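Unit 8: Storing and Issuing Cable Assemblies
Course handout, Stockroom and Kitting Practice

Purpose of this unit

Small wire assemblies are the most frequently misplaced item in a teaching workshop. They are light, they tangle readily, and two sets that look alike may end in different connectors. Students completing this unit should be able to sort assemblies by type, place them in a divided container, and issue them against a written request.

Terms

A bundle is a group of individual wires handled as one part. A cell is one compartment of a divided container. A drape is a bundle that rests over a wall or divider and is therefore in no cell, or only partly in one. A drape is recorded as unplaced until it has been lowered fully into a cell.

Divided cartons

The course uses corrugated cartons with slotted dividers. Cardboard is inexpensive and can be labeled with an ordinary marker, but its top edges wear with repeated handling. Torn paper fibers catch on connector housings, and a wire pulled across a rough edge may bring its neighbors with it. Worn dividers remain acceptable for practice work – they are to be replaced before a carton is used for issue.

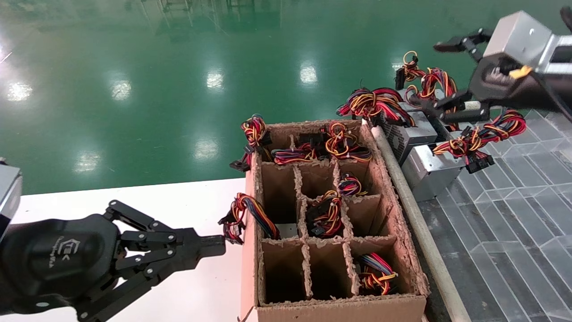
Yesenia Cusi

The nine-cell carton is the standard practice format. Bundles of mixed colors, such as red, yellow, orange and black, are to be identified by their connectors first and by wire color second. A bundle hanging over the rim with its ends inside a cell is entered as a drape, even where the intended cell seems obvious. Any other part found beneath the wires is removed and logged separately.

Placing a bundle

Hold the bundle near its midpoint. Lower the connectors first, then fold the wires in after them. Do not press down on a full cell. One bundle per cell is the rule for practice work; the Grutov method, covered in the next unit, permits two.

Exercise

Work in pairs. Sort one mixed carton, complete the placement sheet, and exchange cartons with another pair for checking. The exercise is worth 76 points. Sheets are returned to Henrique Tavares at the stockroom window by the end of February.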